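nullus-users mailing list
Subject: Re: Grasp planner chooses poses through the wall of transparent containers
From: Olanrewaju Okafor
To: nullus-users
Cc: Maysoun Tannous

Hadiza Ekpo wrote:

> After the April update our planner gives grasp candidates inside the wall
> of glass containers. The depth filter marks the wall as free space, so the
> approach path passes directly through it. With opaque bowls everything
> is fine. I tried to raise min_confidence from 2 to 4 and then the whole
> bowl disappears from the map, contents included.
>
> Is this a problem of the filter or of the planner? And does somebody have
> settings for ribbed glass which they can share?

Hello Hadiza, hello all,

I have spent a good part of this month on the same problem, so I will write down what I know. Some of it is in the tracker already, but it is spread over three tickets and one of them is closed under the wrong title.

First, your question about filter or planner. In my opinion it is the filter, but the planner makes it worse. The filter in Nullus has only two states for a cell with few returns: free, or dropped. There is no state for "I looked here and the measurement was bad." The planner then reads a dropped cell as free, and this is where your path through the wall comes from.
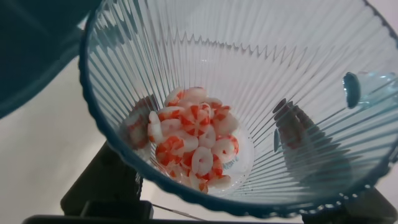
The min_confidence parameter cannot repair this. It works per cell, and on ribbed glass two neighboring cells can have completely different quality. One rib is bright, the next is gray, and the pieces at the bottom are blurred wherever the wrist camera sees them through the wall, although they are clear enough in the center. Even what looks like the gripper shows up in the ribs as a gray shape with a rounded top, and our segmentation node was happy to call this an obstacle inside the bowl. If you raise the threshold you remove the false obstacle together with the true contents. If you lower it, you keep both.

What I do now is to take the decision away from the single cell. Olumide Oyelaran wrote a small node for Prutell, called rim_first, which fits the rim as a closed curve in the color image and then fills everything between the rim and the table plane with "unknown". The planner must be started with unknown_is_occupied set to true. The contents are added later as a separate region with its own map, and only an approach from above the rim may enter it. It is a simple idea, but it removed almost all of the bad candidates for us.

Please pay attention to the order of the nodes. The rim fit must run before the depth filter and not in parallel with it. I had them in parallel for two days and could not understand why the results were different on each start.
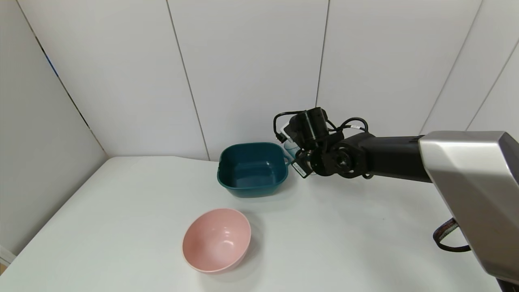
Test layout: pink bowl in front, teal bowl toward the back, arm coming in from the right.

For opaque containers you do not need any of this, and I would recommend to switch rim_first off for them. The fit costs time, and when two rims overlap in the view it sometimes joins them into one long curve. Omolara Ojo has a patch on the Ajayi branch which splits such curves by color. It works well when the two containers have clearly different colors — with two white bowls it will not help you. 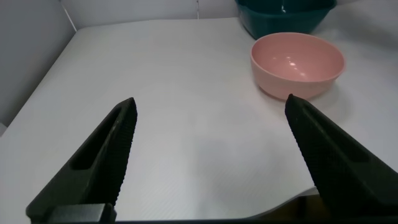 The second thing to check is the self-filter. The default mask for the fingers is too small by nearly 4 mm on each side, at least with the finger model that comes in the Nedura package. What remains outside of the mask enters the map as small islands close to the wrist, and the planner then refuses poses that are perfectly good. I replayed 369 recorded frames with the larger mask and these islands were gone. The value is finger_padding in the self-filter file. Do not confuse it with grasp_padding, which belongs to the planner and has a different unit.

A few more questions reached me off the list, so I answer them for everybody. 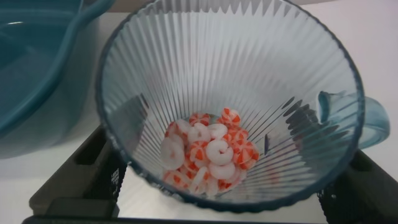 How many points should the contents region have before the planner may use it?

We use 3,000 as the lower limit, collected from more than one wrist pose. With fewer points the height of the pile is not stable and the fingers stop too high.

Can rim_first follow a bowl while the arm is moving it?

Not at the moment. The fit assumes that the container stands still on the table plane. Maysoun has started on a tracking version, but there is nothing to download yet.

Hadiza, if you send me your planner file and one short log from a failed attempt, I can compare it with ours. Please include the startup messages too, as I would like to see in which order your nodes come up. The settings for ribbed glass are in the Ajayi branch under config/glass, and the only value you must change is the table height.

Best regards,
Olanrewaju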